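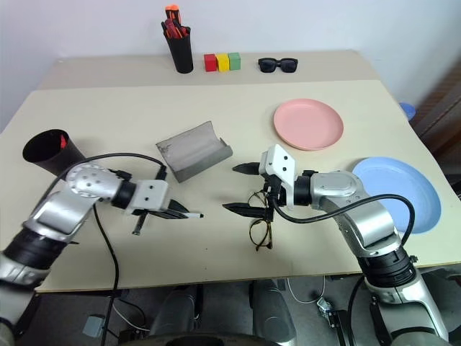 Desk with raised back shelf, pen holder and open glasses case.

Lotero adds Orno desk sets to its August range

Lotero will sell its Orno desk sets from August, in 2 sizes. Each has a pale top and a narrow back strip for pens, sunglasses and other small things - the front stays free for work. 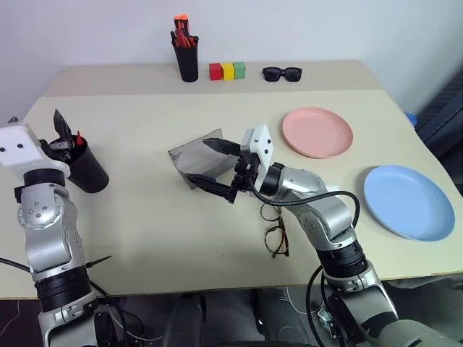

The sets can be ordered through Geddes shops, with delivery in 4 working days. Spare pen cups are sold separately. Trade orders start at 24 sets.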